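From My Side of the Desk
July 2, 2019

I spent most of last weekend with the Skedholm annual report (yes, the whole thing, footnotes and all), and I want to tell you about page 30. If you own the stock, or you've been thinking about it, page 30 is where the bank quietly changed how it talks about its loan book. The press release didn't mention it, and neither did anyone on the earnings call.

For years Skedholm lumped everything it lent to small manufacturers into one line called commercial lending. A machine shop buying a truck, a bakery covering payroll through a slow month, a parts supplier borrowing against its building -- all one number. Now equipment finance has a line of its own. It's growing much faster than the rest of the bank, and it's also where the late payments are creeping up.

I called Kalliopi Petkov, who covered regional lenders for years before she went off on her own, and asked whether I should be worried. She laughed at me a little. Her view is that a lender growing this quickly will always show some late payers once the first loans get a couple of years on them, and that I should look at what the bank is setting aside to cover them. So I did. The reserve went up, but it didn't go up as fast as the loans did. I don't love that!
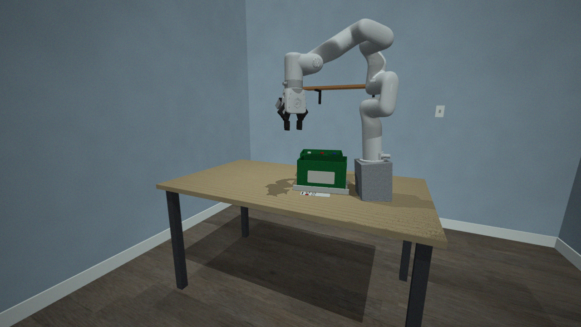
Now, the other side of it. Equipment loans are pretty nice loans to have when they work. The terms are short, the payments start right away, and the bank has a claim on something it can sell if things go wrong. Compare that with Stostley, which has 32 percent of its book in office buildings and keeps telling us that everything is fine. Maybe everything is fine. I sold my Stostley shares in November and I haven't missed them, although the dividend was good and my spouse brings it up whenever the quarterly statement comes.

What you get back when a borrower quits paying is the part I'd like to hear more about. A used machine is worth what somebody will pay for it on the day you need to sell, and if one borrower in a line of work is hurting, chances are the others are too. Skedholm says it lends up to 11 times a borrower's monthly cash flow on these deals and leans on the cash flow more than the collateral. Good. I'd still like a table showing what they've recovered on the loans that went bad. Marin Omerović wrote in to say that Dendus prints exactly that table every year, and he's right, I went and checked. It's buried behind the pension notes, but it's there.

A few of you asked about the price. At last look the shares were trading a bit under book value, and I think that's fair for a bank that is growing in one spot and sort of napping everywhere else. Deposits were flat. The mortgage side was down. They closed 2 branches and didn't say much about either one. If the equipment line keeps doing what it's doing and the late payments settle, I could see the stock getting back above book. If the late payments keep climbing, the reserve has to catch up, and that comes straight out of earnings.

So I'm holding what I have and I'm not adding to it. That's just me, with my own money and my own nerves (you know your situation and I don't). Before the next report I'm going to send investor relations two questions: what they've recovered on defaulted equipment loans, and how many of these borrowers also have a credit line with the bank. That second one came from Senad Stoyanova, who has a knack for spotting the same customer showing up in two different places.

One correction from last time. I said Kaewmanee had raised its dividend twice since the merger. It was once. Krešimir Yordanov caught it before I'd finished my coffee, and the online version is fixed now.

Next issue I'll get to the credit union question that Mirsad Pavlović sent in, plus a few thoughts on CDs for those of you with money coming due this summer. If your bank has offered you a special rate to stay put, forward me the letter (black out your account number first, please!) and I'll go through the best and worst of them.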